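Print this thread | E-mail this thread

Grasp order on crowded shelves: does the head view help?

fumuria_lab wrote:
Hello all. I am working on a method where the policy chooses which item to take next, and I would like to have opinions before I write it up. The baseline uses only the wrist cameras. Ours adds the head view and a small ranking step, which we call Brutlow. Views from the store shelf setup: 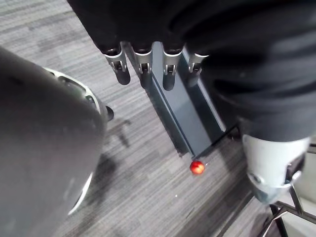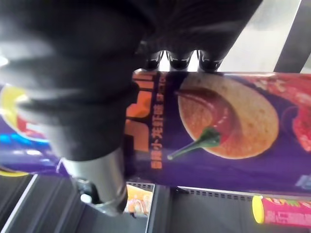

The last one is from the head camera.
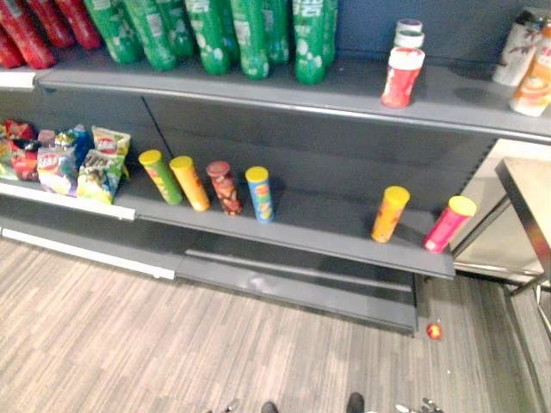
Kieran Bainbridge wrote:
I would be careful with the claim. When you add the head view, you also add more pixels and more parameters. Did you train a baseline with the head view but without the ranking? If not, you cannot say which part helped.

fumuria_lab wrote:
Yes, we have this one. On 55 trials per method, head view without ranking failed six times and the full method failed four times. So the ranking gives a difference of two. I admit it is small.

prusine wrote:
Two trials out of 55 is noise for me. I disagree that it is worth a paper in this form. How many seeds?

fumuria_lab wrote:
One seed only. The training is slow on our machine. I can have a second one in April.

Chu wrote:
I think prusine is too strict. The failure count hides the time per pick, and ranking should show its benefit there. Please report it also for the failed trials, otherwise the mean looks too good.

prusine wrote:
Time per pick, fine. But then fix the timeout before you run, and tell us the value.

E-mail this thread | Print this thread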